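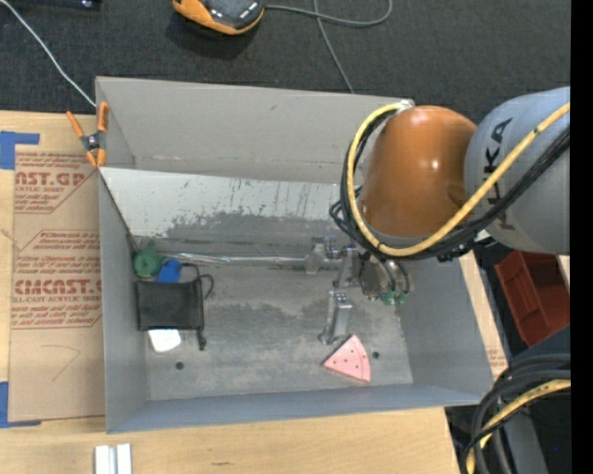 By Asuka Kubo
Posted 2026-02-15 in Shop Notes

Every few months a supplier rediscovers the subscription bin, and this winter it is Tromari's turn. Their pitch landed in my inbox with a subject line about "freeing yourself from container ownership," which I hadn't known was a burden. I have owned containers for most of my working life. They sit there.

The offer goes like this. You hand over your old metal bins, Tromari takes them away for recycling, and you get a matched set of stackable ones from Plastix on a monthly plan. If one cracks, they swap it. If you need more in a busy month, you add them on a web page. The brochure says a typical small shop saves $2,430 over the life of the plan, and there is a footnote. I always read the footnote. This one says the savings are "based on modeled replacement costs," meaning they assumed you buy new metal bins on a regular schedule. Who does that? Kos, the repair shop two doors down from me, has bins older than the lease on the building. They're scratched to pieces and hold parts just fine.

I asked the Menley store, which signed up in August, what they thought. The answer was polite and a bit tired. The bins are nice to carry, the labels stay put, and the staff like them. The bill is another matter. They started at $109 a month, and then came a "handling adjustment" that the salesperson had described as unlikely. They also found out that a swap means filling in a form and waiting for the next delivery run, so they keep 4 spares in the back room. They pay rent on the spares.

I did put the question to Tromari: what happens if I quit after a year? You return everything, clean, and pay a fee for any bin with "wear beyond normal use." I asked what normal use was. I was sent the brochure again.

To be fair to them, I can think of people this would suit. A seasonal business that needs a pile of bins for six weeks and has nowhere to put them afterward might come out ahead. So might a place that has to look tidy for customers. And plastic is lighter, no argument, especially if you're lifting the things all day. But you can buy plastic bins too. They sell them in stores.

If you're tempted anyway, get the return terms in writing before anyone takes your old ones away, and ask whether the price is fixed for the full term. Ask for the name of a customer in their second year as well. I asked for one and was told the program is "almost 100 percent" first-year customers at the moment, so I'll try again next winter.

Replies to this item go to the usual address. If you're on the Tromari plan and happy with it, I'd like to hear from you, and please include a bill.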